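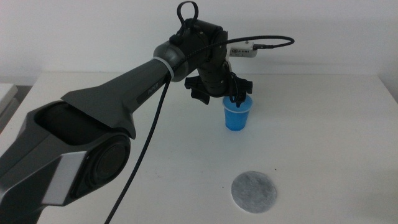

PiPER arm with the gripper at the blue cup; gray felt disc at lower right.

Recording Examples for the Cup Task

Operators at the Pernwood station record each example as follows.

1. Clear the table of everything except the cup and the felt disc.
2. Stand the cup upright, well away from the disc. Change both positions before every example.
3. Start recording, then guide the arm to the cup at a steady pace.
4. Grasp the cup, set it on the disc and open the gripper fully.
5. Hold still for 2 seconds and stop recording.

Mark an example as failed if the cup tips or misses the disc — do not delete it. The Inga set now holds 693 examples toward a target of 3,000. Direct questions about labels to Dinesh Sarkar.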